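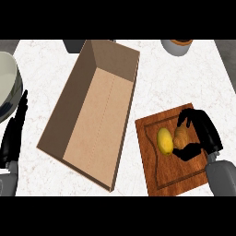

Sending papers to the Asham drainage inquiry: originals or copies?

The inquiry into the Asham drainage contracts is taking written submissions until the end of November, and I want to send in what I have. I lived on Menico Street through both floods and kept most of the paperwork: letters from the city, two repair estimates, receipts, my own notes of phone calls, and printed emails from the contractor's office. So far I have an empty cardboard box open on the counter and no clear idea what should go into it. The notice in the paper says "relevant documents may be supplied with a signed statement" and gives the address of the inquiry office, but it doesn't say if they want originals or copies. It also doesn't say if I get anything back.

What I would like to know:

Do I send originals or copies?

Does the statement have to be sworn in front of a notary, or is a signature enough?

Will my name and address be published? I still live next door to someone who worked for the contractor.

If I send a statement, can they make me come in and testify?

I called the office one time at 4 in the afternoon and got a recording. I am not part of the lawsuit some of the neighbors filed and don't plan to be.

Posted by Zhuoran Hao

3 replies

menicostreetnorth

Send everything. They asked for it, let them sort through it. My brother-in-law mailed his whole file to the last inquiry, the bus one, and they took it. Don't bother with a notary, it's a waste of money. As for testifying, they only call the big names.

Reply from Zhuoran Hao: Did he get his file back?

Reply from menicostreetnorth: No, but he never asked for it.

culvert_reader

I would not send everything, and I would not send originals. I worked as a records clerk for the county before I retired and handled papers for two inquiries, neither of them this one. The rules for yours are in the procedures document, and you should get a copy of it. The front desk at the Plimico Street library has it in a binder. It's 19 pages, and the part for the public is near the back.

Taking your items in order.

Copies are fine. Section 4 says the inquiry accepts "clear copies" and may ask to inspect an original later. Keep the originals at home, in one place, and don't write on them, staple them or take out staples that are already there. If they ask to see an original, take it in yourself and get a receipt that lists each item. If you can't go in person, use a mailing service that requires a signature.

The statement needs your signature and the date, plus the sentence printed at the top of the form saying that the contents are true to the best of your knowledge. No notary at this stage. If they decide to rely on your statement without calling you, they may send it back and ask you to swear it then. The procedures allow for that. Your bank will usually notarize a document free if you have an account there, but ask first.

On your name, the default is that statements are posted with the name showing and the street address removed. Phone numbers and account numbers are also supposed to be removed, but I would black them out on your copies before you send them. Black them out on a copy and then copy that page again, or the number can show through when the page is held to a light. If you want your name kept back, there is a separate request form. You have to give a reason, and living next door to a former employee of the contractor is the kind of thing to put down. Send the request with the statement. If you send it afterward, the statement may already be up.

Yes, they can require you to testify. The inquiry has subpoena power, and it covers anyone in the county whether or not they sent something in. Staying quiet doesn't protect you from being called, and sending a statement doesn't mean you will be. Most people who write in never hear back except for a letter with a reference number. Keep that letter.

For putting it together, I would do it like this:

Write the statement first, in date order, with numbered paragraphs. Stick to what you saw, heard, paid or were told, and say who told you.

Mark each document with a letter, A, B, C and so on, on a slip of paper clipped to the copy. Refer to the letter in the statement where the document comes up.

Leave out anything you don't refer to. If you think it matters, add a paragraph about it.

Put a one-page list on top. Keep a full second set for yourself.

Your phone notes are worth including. Copy the actual handwritten page even if it's messy. You can type it out underneath, but don't tidy up the wording.

One caution, and I'm not a lawyer. If you might ever want to make a claim of your own for the damage, talk to one before you sign anything. A statement to the inquiry can be used elsewhere. The legal clinic on Feng Avenue does short appointments, and they will read a draft.

Reply from Zhuoran Hao: Thank you, I didn't know there was a procedures document. Does the list on top have to be on their form?

Reply from culvert_reader: No, plain paper is fine. Put your name at the top of every page in case the sheets get separated.

tpk_asham

Agree with culvert_reader on most of it. Two things to add, from someone who sent a statement in last month.

The office is only staffed in the mornings. If you call after lunch you get the recording. I got through at 10 and the person was helpful, though she would not tell me what to include. She did confirm there is no page limit. Someone had just dropped off a submission of 289 pages and they accepted it.

Second, the scans on their website are poor. Anything printed in light gray comes out blank, and that happened to my receipts. If yours are faded, set the copier darker and check every page before it goes in the envelope. I had to send mine again under the same reference number, which they allow up to the closing date.

I asked for my name to be kept back and it was granted. The answer came by regular mail, not email, so watch for it.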